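Hosolora Support Desk
Ticket: Garment folding, two-arm station, episodes rejected on upload
Product: Ludik recording software
Site: Cundine
Priority: Normal
Status: Closed, with one follow-up action
Opened: June 7, 2024

Summary of request

The Cundine site reports that folding episodes recorded at the two-arm station are being refused by the upload check. The message given is "arm streams out of step". The operator sees no fault during recording: both arms follow the hand controls, and playback on the station screen looks normal. Of the 50 episodes recorded in the session, 8 were refused. The site asks whether the refused episodes can be recovered and whether recording may continue in the meantime.

First response

Thank you for your report. Please continue recording, but do not delete any refused episodes from the station disk. We should be grateful if you would send the session log and the settings file, and confirm whether the station was restarted at any point between episodes.

Please also confirm which garments were in use. The task sheet for this set covers shirts, trousers and mixed dark items, and the length of an episode differs a good deal between them.

Reply from site

The session log and settings file are attached. The station was restarted once, after the midday break. All of the refused episodes come after the restart. They are all shirt episodes, as the trousers had been completed in the morning. The shirts are handled in the order given on the task sheet: pick up from a crumpled start, spread between the two grippers, lay flat, fold, and place on the stack.

The operator adds that the spreading step is taking longer than the sheet allows. A shirt picked up by the collar and one sleeve tends to twist between the grippers, and it has to be put down and taken up again before it can be laid flat. The site asks whether such episodes should be kept or marked as failed.

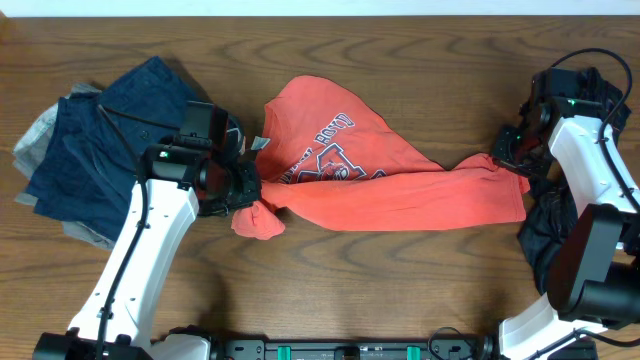

Investigation

The log shows that the clock for the right arm was not matched to the clock for the left arm after the restart. The difference was small at first and grew through the afternoon. Short episodes passed the check because the difference remained within the permitted limit. The longer shirt episodes did not. The arms themselves were working correctly, and the camera stream agrees with the left arm throughout.

We repeated the fault on our own station by restarting Ludik while the arm controllers were left switched on. The clocks are matched only when the controllers start, and the software did not warn that this step had been missed.

Resolution

1. Switch off both arm controllers before restarting Ludik. Support both arms by hand when the power is removed.
2. Switch on the controllers, wait for the ready message, and then start the software.
3. Record one short test episode and run the upload check on it before resuming the task sheet.
4. For the refused episodes, run the Leite repair tool on the session folder with the option "realign to camera". Upload the repaired copies under the same session name.

Guidance on second attempts

Episodes in which a garment is put down and taken up again should be kept, provided that the fold is completed. They are to be labelled "recovered" and are of use in training, as the system will meet the same difficulty. An episode should be marked as failed only where the garment leaves the table or the operator stops before the final placement.

Reply from site

Steps 1 to 3 carried out. Test episode accepted. The repair tool restored 6 of the refused episodes. The other 2 remain refused, with the message "gap in right arm stream".

Closing note

The remaining 2 episodes have missing data and cannot be repaired. Please record them again under the same garment entries. A start-up warning for unmatched clocks has been requested for the September release of Ludik. The site will be informed through this ticket when it is available.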